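Fio sobre o kit bimanual da Skekis, versão com câmera de punho e câmera fixa. Usei na bancada durante outubro inteiro. Quem só quer saber se compra pode pular para o fim.

1/ O que vem na caixa: dois braços, duas garras de dedos paralelos, suportes de punho para as câmeras, fonte, cabos, chave de emergência e uma licença do Trotano, o software de teleoperação e gravação. Mesa e iluminação são por conta do cliente.

2/ Montagem: 70 minutos até o primeiro movimento, com duas pessoas. O manual em português tem um erro na ordem dos conectores do braço direito. Seguir o diagrama impresso na base, que está certo.

3/ Calibração mão-olho: rotina guiada, uma por braço. A do esquerdo fechou de primeira. A do direito pediu repetição porque eu tinha apertado demais o suporte da câmera. Erro meu, mas o software podia acusar a flexão em vez de só devolver "falha 329".

4/ A tarefa que escolhi para avaliar: latas de bebida e caixas organizadoras de plástico transparente. Pegar a lata, colocar na caixa, tirar da caixa. Parece trivial. Combina metal com reflexo, parede transparente e um objeto que rola.

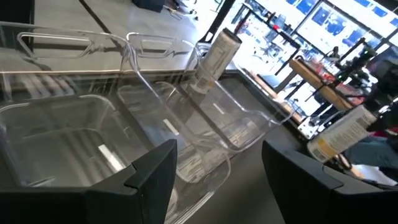
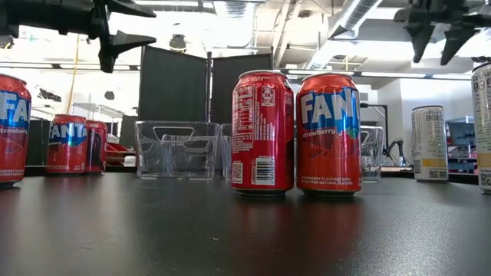 5/ Percepção: a profundidade estéreo do kit perde a parede da caixa quase sempre. O Trotano preenche o buraco com o plano da mesa, e o planejador passa a achar que dá para atravessar o plástico. Em teleoperação não incomoda, o operador corrige. Em modo autônomo, bate na borda.

6/ O contorno que funcionou: cadastrar a caixa como obstáculo fixo e proibir aproximação lateral abaixo da altura da borda. A Dilek Yalçınkaya, do suporte, me mandou o arquivo de configuração no mesmo dia. Deveria vir de fábrica.

7/ Garra: a força mínima de fechamento ainda é alta para lata vazia. Com lata cheia, sem problema. Para vazia, limitei a corrente pelo terminal, porque a interface gráfica não expõe esse parâmetro. A borracha da ponta dos dedos marca a pintura depois de muitos ciclos.

8/ Lata em pé: pega bem. Lata deitada: depende do eixo. Se o eixo fica alinhado com a abertura dos dedos, a garra empurra em vez de fechar. Quem for treinar política própria precisa incluir bastante demonstração com lata deitada em ângulos variados.

9/ Visão de punho: campo largo, distorção aceitável, foco fixo. Os dedos ocupam a parte de baixo do quadro o tempo todo. Eu prefiro assim, dá referência de escala para o modelo. O Gholamreza Shirazi, que opera o mesmo kit em outra bancada, prefere recortar essa faixa antes do treino. Nenhum de nós dois comparou os resultados a sério.

10/ Gravação: sincronia entre câmeras dentro do que a folha técnica promete. Gravei umas 1,000 demonstrações (separador do painel do Trotano, leia-se mil) e perdi 3 por arquivo corrompido, todas com o disco quase cheio. O aviso de espaço aparece tarde.

11/ Comparação curta com o kit da Gurkis, que usei antes: a Gurkis tem garra melhor e documentação pior. O software dela exporta em formato próprio e a conversão é por sua conta. O Trotano exporta em formato aberto direto.

12/ Assistência: a revenda no Brasil é a Esteves. Troquei um cabo de punho em garantia, sem discussão, com frete pago por mim. O Henrique Azevedo perguntou por mensagem sobre peças avulsas: dedos e borrachas eles têm em estoque, o resto é sob encomenda.

13/ Compra quem precisa coletar dados com dois braços e tem alguém que mexe em terminal. Para manipular objeto transparente em modo autônomo, eu esperaria a próxima versão do firmware.

14/ A Lurdes Lobo pediu os parâmetros de corrente da garra. Vou colar num post separado, com os valores para lata cheia e lata vazia. Valem só para os dedos originais.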